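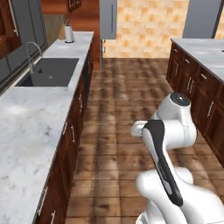

Comparing two arm controllers in the simulated kitchen

I spent most of December deciding whether to keep the Ruron controller on the white arm or move to Wultier. Both run against the same simulated galley kitchen, with the same arm model, the same parallel gripper and the same physics step. The only thing swapped between runs was the layer that turns a target pose into joint commands.

Ruron solves the whole path first and then plays it back. Wultier solves a short horizon and keeps re-solving while the arm moves. On paper the second approach handles corrections better. It also costs more per step, and I wanted to know if my workstation could keep up with the renderer running.

The test was 200 runs per controller from randomized base positions in the aisle. Each run asked for a hover pose over the marble counter, fingers pointing down, four seconds of hold, then a return. Nothing was grasped. I left grasping out because contact settings would have dominated the result, and I have already lost enough evenings to friction coefficients.

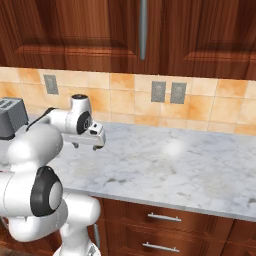
Gripper over the counter, toaster behind the arm.

Ruron reached the hover pose in every run where it found a path, but it failed to find one in 8 of them. All the failures had the base too close to the cabinets, where the elbow has little room to swing. Wultier returned a motion every time. In four runs it stalled short of the target and sat there with the wrist oscillating by a small amount. I count those as failures too, though they are easier to detect, and a nudge of the base clears them.

Timing was less even. Wultier's worst solve took 247 ms, well past my control period. The arm holds its last command when that happens, so the motion has a visible hitch. Ruron has no equivalent problem because all of its thinking is done before the arm moves. The price is a pause at the start of each run.

I also tried two camera placements, one fixed view of the workspace and one close view for checking clearance near the fixtures. The close view uses the Heiskanen camera model with its default lens.

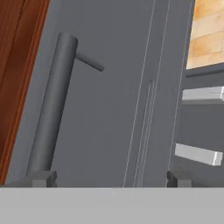

At short range the default near clipping distance was too large, and geometry next to the lens dropped out until I reduced it. The flat gray materials gave the depth estimator very little to match on. Tile and wood grain were much better. I tried adding noise to the gray textures and got cleaner depth, but then the visual setup no longer matched my earlier logs, so I reverted it.

For now the settings are: Wultier for anything near the counter, Ruron for long moves down the aisle, fixed camera as the primary. Switching controllers mid-run works if the arm is at rest. If it is moving, the joint velocities jump at the handover. The Skaltow bridge is supposed to blend the two command streams, and I have it building but not yet talking to the simulator. The config format changed between versions and my launch file still uses the old keys.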